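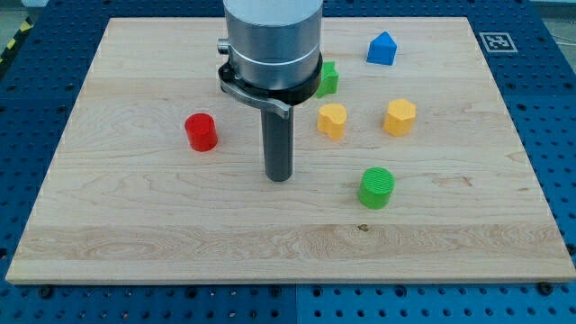
I bought the Purkico board oil in May, after the third time my old mineral oil leaked inside the cupboard. My husband said that oil is oil. I wanted to see if the more expensive bottle makes some difference, so I used it for all the wood in my kitchen and wrote down what I did. Maple is the wood I know best, and the kind you see in the photo, light in color and with grain lines that are easy to follow, is where a bad oil shows first. A yellow oil makes it look old in one week. Purkico did not do this to mine.

The bottle has a narrow mouth with a cap that you turn, and it closes well. I kept it lying on its side for 10 days to test it, and the paper under it stayed clean. The smell is very light, a little like wax. My neighbor Jeptoo Mabula could not smell it at all, but she had a cold.

How I used it: I washed the board, left it standing until the next day, and put a small amount with an old cotton cloth. I waited two hours and wiped. For the first time you need two coats, maybe three if the wood is very thirsty. The instructions say to wait 5 hours between coats. I did this once and after that I waited only two, and I did not notice a difference.

What I did not like is the price. In the Casado store I paid 51 dollars for the large bottle, and the small one is sold out very often. Also the label comes off when your fingers are oily, so now my bottle has no instructions. I wrote them by hand on a piece of tape.

I compared it with the Atden wax, which Declan Bolger recommended to me when I complained about water marks. The wax protects better against water - drops stay on top like small balls - but it takes more work with the arm, and in winter it is hard like a candle and you must warm it first. For spoons and for the handles of knives I prefer the wax. For a big flat surface I prefer the oil, because I can finish before dinner.

One warning. Do not put the oily cloth in a closed box with the other cloths. I did it, and all of them came out smelling of old wax. Read also what your bottle says about how to throw away the cloths, each product has its own rules.

I will buy it again, but when there is a discount. My mother-in-law has asked for the half bottle that remains, and I have not decided yet.

Inmaculada Calvo
January 4, 2025

Print this page | E-mail this review

Home | Kitchen | Wood Care | Reviews | Archive

Contact | Copyright 2025 | Back to top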